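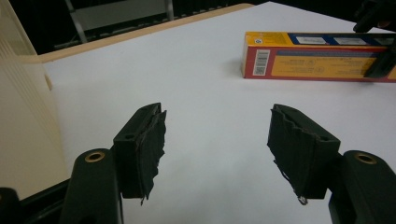
Droltolau Laboratory, Handling and Automation Group

4. Do the wear rules measure anything?

4.1 What the guidance asks for

Most shop rules for gripper fingers contain a sentence on pad wear, and most of those sentences are useless. The Sindside handling guide, which we were asked to follow for this study, says that pads should be "inspected regularly and replaced when worn." It does not define worn. It gives no limit for frayed edges, no method for checking whether a pad still lies flat on its finger, and no form on which to write the result. The Akande checklist is longer but hardly better. It has a box for pad condition, to be marked good or bad, and the person marking it is left to decide what those words mean.

We doubt that a rule of this sort can be followed, because we doubt that it can be broken. Figure 1 gives the difficulty in its plainest form. The covering on the left finger is ragged along its edges and trails a thin strip at the bottom corner. The pad on the right finger is creased and hangs lower than the block it covers. A small shiny fragment dangles from its tip. The two blocks behind the pads are much alike, and a rule that looks only at the fingers as mounted would have little to say about either side.

Figure 1. Hand-held gripper with jaws open over a white tabletop. Both inner faces carry black pads; note the difference in overhang.

4.2 What was logged

We went through the Sturkex handling log, which holds 1813 grasp attempts. Of these, 939 were made with pads marked good on the Akande checklist at the start of the session. The remainder had no mark at all. No pad in the log was ever marked bad. One reading is that the pads were always fine. We prefer the other reading, that the box was filled in out of habit or skipped.

This matters for any claim about grasp success. A slip may come from the object, the approach angle, the closing force or the pad, and a log with no usable pad record cannot separate them. Earlier internal reports put slips down to the object by default. We found no support for that in the log, and no support against it either.

4.3 A narrower rule

We propose replacing the general sentence with 3 checks, each of which can be failed:

(a) No part of the pad extends past the lower edge of the finger block.
(b) No loose strip or foreign matter is attached to the pad.
(c) The contact face lies flat when the jaws are open.

The checks are made before the first grasp of a session and again after every 300 grasps. The interval is a guess and should be treated as one. We had no wear data good enough to set it properly, and we would distrust any group that claims a firm number without showing how it was measured.

Check (c) is the weakest of the set. Two people may well disagree on what counts as flat, and a straightedge held to the pad helps only if the pad is firm enough not to give under it. Until there is a better method, disagreements should be logged as failures.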